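Speaker notes — "Does the bed need all that?"
Prostlow guest house owners' meeting, 2022-01-10

Slot is 10 minutes plus questions. Don't run over, the catering people want the room.

Opening
Start with the price. The Ivura bedding set was 300 when I bought mine, and that was before the extra pillowcases. Ask who has bought a "hotel look" set in the past few years. Wait for hands. Ask who still puts every piece of it on the bed. Fewer hands, I expect.

Say plainly that I'm not against a nice bed. I am against being told that guests choose a room by the number of layers on it. I have asked three suppliers where that idea comes from and had three different answers, none with anything behind it.

What the suppliers claim
Go through these quickly.

Claim one: dark pieces hide marks. They hide tea. They do not hide talc, dust, toothpaste, face powder or anything that comes off a white towel. My Duden throw was sold to me as "low care" and I take a lint roller to it every changeover.

Claim two: piping keeps its shape. Mine went wavy in the wash well before the cotton showed any wear. It may be my iron. I would like to hear from anyone whose piping is still straight after a full season.

Claim three: a made-up bed looks the same every time if you follow the card. The Ngau card has 6 steps. I followed it on two beds in the same room and got two different beds.

(Pause here, somebody will want to argue about the card. Let them, but only one.)

Changeover, as it really goes
The bit I care about most. Tell them about timing my own rooms last February. The bottom sheet is quick. Pillows are quick if the cases are the right size, and the cases are often not the right size. The duvet takes longer than anyone allows for, mostly shaking the corners down. Then you get to the decorative piece, and you stand there moving it up a bit and down a bit.

Point out that this last part is unpaid in most people's sums. A supplier's cost sheet gives you the price and the wash count. Standing at the foot of the bed squinting isn't on it.

A word on cloth and creases
A duvet with creases in it will look creased whatever you lay on top. The advice I was given was to cover the worst of it. I tried that. The eye goes straight to the edge of the dark cloth, and if that edge isn't level you have made things worse.
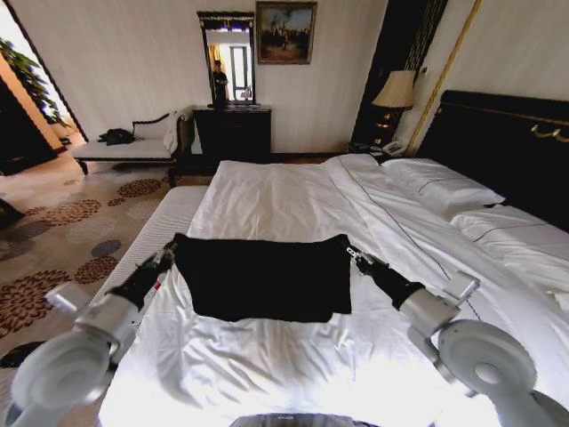
What does help, in my house: hold the piece by its two top corners, get it flat before it goes anywhere near the bed, and lower it once. No dragging. If it lands crooked, lift it and start again. Smooth the duvet first, with your forearms if your hands are cold. I can't prove any of this saves time — it saves my temper.

Money
Someone near the front always asks. I was quoted 3,000 to refit all my rooms with the full set. I said no and bought plain white cases and decent pillows. Bookings did what bookings do. I don't claim the pillows had anything to do with it, and I'd be wary of anyone who says their throws did.

Questions I expect
Colour of throw: whatever washes with your other darks.
Do guests complain if it's missing: I haven't had one complaint.
Where do guests put it at night: on the floor. Then it goes back on the bed in the morning. Leave a gap after saying this.

Bring the two Duden samples, the washed one and the new one, and pass them round before the questions. Get them back.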